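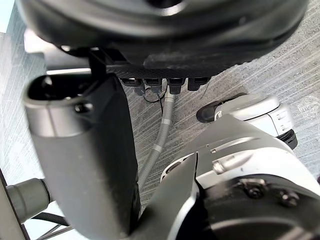 Cargar bien el lavavajillas empieza antes de tocar el primer plato, y a mí me costó años enterarme. Yo era de los que abrían la puerta con una mano, sostenían la cazuela con la otra y ya veríamos. Ahora, lo primero que hago es mirar qué hay cerca de la zona de trabajo, sobre todo lo que cuelga: un cable negro y fino que hace una curva, un tubo gris corrugado que baja en diagonal, cualquier cosa que pueda engancharse en las varillas de la cesta cuando tiramos de ella. Se recoge lo que se pueda recoger, se aparta lo que se pueda apartar, y entonces sí, abrimos.

## Antes de empezar

Contad con unos 80 centímetros libres delante del aparato para poder bajar la puerta del todo y moveros sin golpearos la espinilla (la mía tiene recuerdos de todas las cocinas en las que he vivido). Si hay una alfombrilla en el suelo, retiradla un momento. Y mirad también si han quedado cajones abiertos al lado, que luego uno se agacha, se levanta y se lleva el disgusto.

Después toca quitar los restos. No hace falta enjuagar los platos uno por uno bajo el grifo – mi madre lo hacía y yo también lo hice mucho tiempo –, pero sí conviene retirar con una espátula o una servilleta usada los huesos, las pieles, los granos de arroz y los trocitos de verdura. El arroz, especialmente el arroz. Acaba en el filtro y allí se queda a vivir.

## La cesta de abajo

Sacadla hasta donde os resulte cómodo trabajar. Yo la dejo a medio camino cuando voy a meter pocas cosas y la saco entera si hay que colocar la vajilla de una comida grande. Lo que sigue es el orden que uso en casa:

1. Empezad por el fondo y venid hacia delante, así no tenéis que pasar la mano por encima de lo que ya está puesto.
2. Los platos llanos van de pie, cada uno en su hueco, con la cara sucia mirando hacia el centro.
3. Los hondos piden algo más de sitio. Dejad un hueco libre entre uno y otro si veis que se tocan.
4. Las fuentes y las tablas aptas para lavavajillas, a los lados.
5. Las ollas, boca abajo, siempre al final y solo si caben sin aplastar nada.

Con los platos cuadrados hay que tener un poquito más de paciencia. Las esquinas sobresalen y a veces rozan el plato de al lado o el brazo que reparte el agua. Lo mejor es cogerlos por los dos lados, con las dos manos, mantenerlos bien verticales y bajarlos despacio hasta que el borde encuentre su ranura.
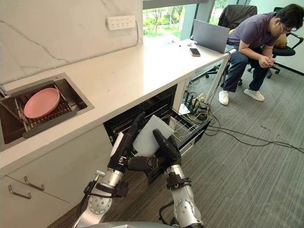

Cuando notéis que se ha asentado, soltad primero una mano y comprobad que no se inclina. Si baila, probad en la fila de al lado, porque en muchas cestas las púas no tienen todas la misma separación. Mi amigo Kwaku Asante, que cocina para medio barrio en cuanto llega octubre, los pone ligeramente en diagonal y le salen estupendos. Yo no he conseguido que me queden rectos así, pero probadlo, que cada cesta es un mundo.

## Lo que espera su turno

Mientras cargo, me gusta dejar en el fregadero las piezas sobre las que todavía no me he decidido. Ese plato suelto que no es de la vajilla, el cuenco con la salsa pegada, la taza a la que alguien le quiere dar otro uso antes de la noche. Una rejilla dentro del fregadero viene de maravilla para esto, y así la encimera queda despejada. Al terminar la cesta de abajo vuelvo a mirar y casi siempre aparece un hueco.

## La comprobación final

Empujad la cesta hacia dentro y haced girar el brazo con la mano. Si golpea algo, buscad la pieza más alta y cambiadla de sitio. Después poned el detergente (en casa usamos las pastillas Plesel, pero vale cualquiera que os vaya bien), cerrad el compartimento y elegid el programa.

Para vajilla normal uso el económico, que tarda bastante más y deja todo igual de limpio. El intensivo lo guardo para las fuentes del horno.

Al acabar, abrid un poco la puerta y dejad salir el vapor antes de vaciar. Vaciad primero la cesta de abajo y luego la de arriba, porque las tazas suelen guardar un charquito en la base y si empezáis por ellas mojáis todos los platos. Y una vez por semana, sacad el filtro y pasadle un cepillo suave bajo el grifo. Seguro que encontráis arroz.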